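Belt tracking on the green conveyor, part 2
March 25, 2020

The first adjustment did not hold. I squared the tail roller to the frame in September, and by the time the days got short the belt was creeping toward the back rail again. It never got far enough to fold, but the edge was starting to polish and there was fine green dust on the floor under the return side.

For anyone who missed part 1: this is a flat belt on an aluminum extrusion frame, 3000 mm between roller centers, bought used from Temton when they cleared out their packing hall. Matte green PVC top, fabric underside, one spliced joint. The rails are the original ones. The wall behind it is smooth panel, so I could put masking tape on a panel seam and use that as a reference without worrying about marks.

Procedure this time:

Power off and locked out. Slack the belt completely at the tail. Measure both diagonals, roller end to roller end. Mine differed by 3 mm, and I had missed that in September because I only measured from the frame. The frame was racked. The rollers were square to a frame that was not square to itself.

To fix the rack, loosen the cross members one turn each, push the corner until the diagonals agree, and retighten from the middle out. Check the legs afterward. One of mine was carrying almost nothing, and a leg that floats will let the frame twist again as soon as you load it. I turned the foot down until a feeler gauge would not go under it.

Then tension. The supplier of the replacement belt, Clomska, ships a sheet with a stretch figure for this type. Mark two lines on the slack belt, tension evenly on both sides, measure the lines again. Count the turns on each screw and write them down. Rachid Morsy commented on part 1 that he tensions by feel and gets away with it. On a short belt, fine.

Last, tracking. Run it empty for ten minutes at low speed before touching anything. Quarter turn at most, then wait for several full revolutions. Most of my trouble the first time came from correcting a correction. 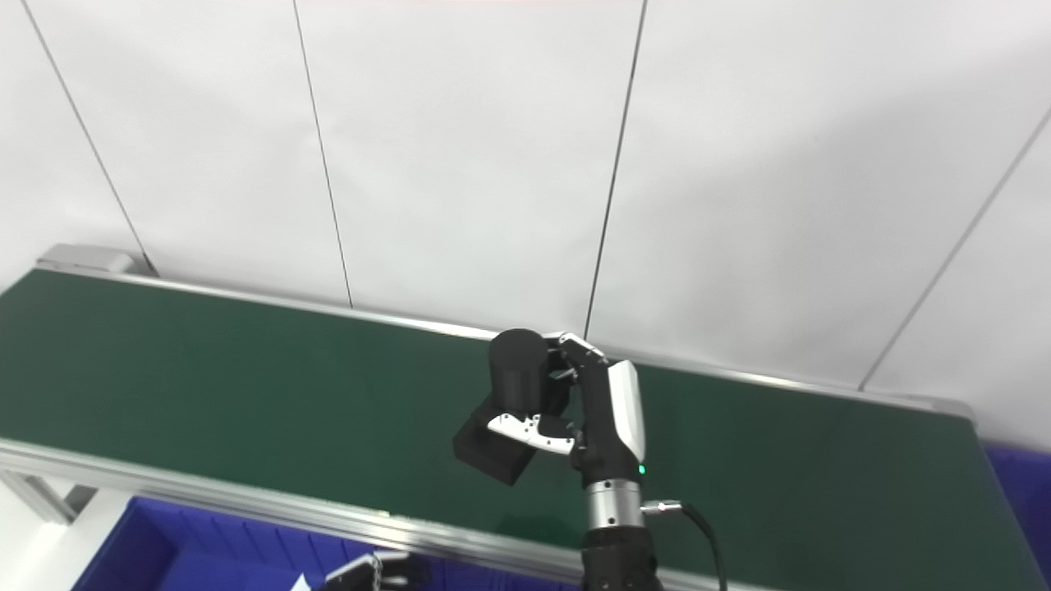 Under load the test is simple: place parts off center, on the side the belt used to wander to, and watch the edge against the rail. Small dense pieces are better for this than cartons. A carton spreads its weight and hides the problem. I let it run 90 minutes and measured the gap at the start and at the end. No change I could read on a steel rule.

The splice still ticks when it goes over the drive roller. I have looked at it with a loupe and the fingers are closed, so I am leaving it alone. The scraper on the return side needs a new blade, and the one I ordered is the wrong width. I will trim it this weekend if the old shear at Hulthorpe is free.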